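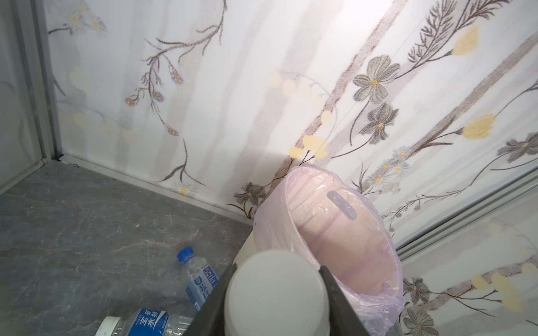
1/9
Right, spreadsheet rant incoming. I do the membership list for our swim club in Gretstead and I've just lost most of a Sunday arvo to dates. Settle in.

2/9
The list came to me as a CSV out of Triltura, the booking system we use. 864 rows. I double-clicked it like a goose and my spreadsheet program opened it straight up and "helped". Every date it could read as American, it flipped. So 3 May turned into 5 March, and anything past the 12th of the month just sat there as plain text.

3/9
You can spot it if you know the trick. Real dates line up on the right of the cell, text sticks to the left. Mine was zigzagging all the way down the column — gorgeous. I'd already sorted it by then, of course.

4/9
It ate the phone numbers too! Every mobile lost its leading zero. And the members with postcodes in Darwin are now living at three-digit postcodes, poor things.

5/9
So, what works for me. Don't double-click the file. Open a blank workbook, go to the Data tab and import from text/CSV. Pick the delimiter, look at the preview, then set the phone and postcode columns to Text before you load anything.

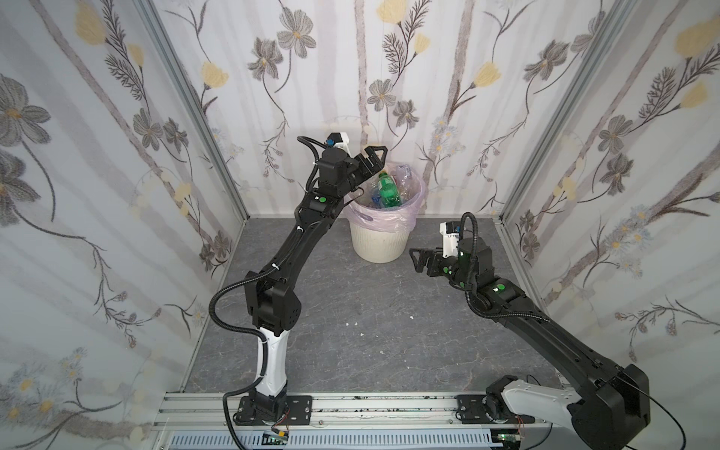 6/9
For the date column, tell it the order is day-month-year while you're still in the import. Changing the cell format later does nothing for the ones it already flipped, it only makes the wrong date look nicer. I colour in my date column yellow once I've checked it so I don't go round again.

7/9
Other one that got me: two-digit years. Someone's birthday was typed with just 31 on the end and came through as 1931. She's in the under 12s squad so no idea what was meant there, I've emailed her mum. Anyone born after 2000 should be typed in with all four digits, please, I'm begging.

8/9
Also check your region setting. Mine was on English (United States) even though the laptop was bought here and has never left the state. Switched to English (Australia), restarted, and the new file I pulled came in the right way round. I still import the long way though, I don't trust it.

9/9
Saved a clean copy as members_2024-01-14 and locked the original so I can't sort it again in a huff. Next up is the Flitine export for the lane bookings, and that one puts the date and time in the same cell. If anyone's got a neat way to split those without a formula as long as my arm, replies are open!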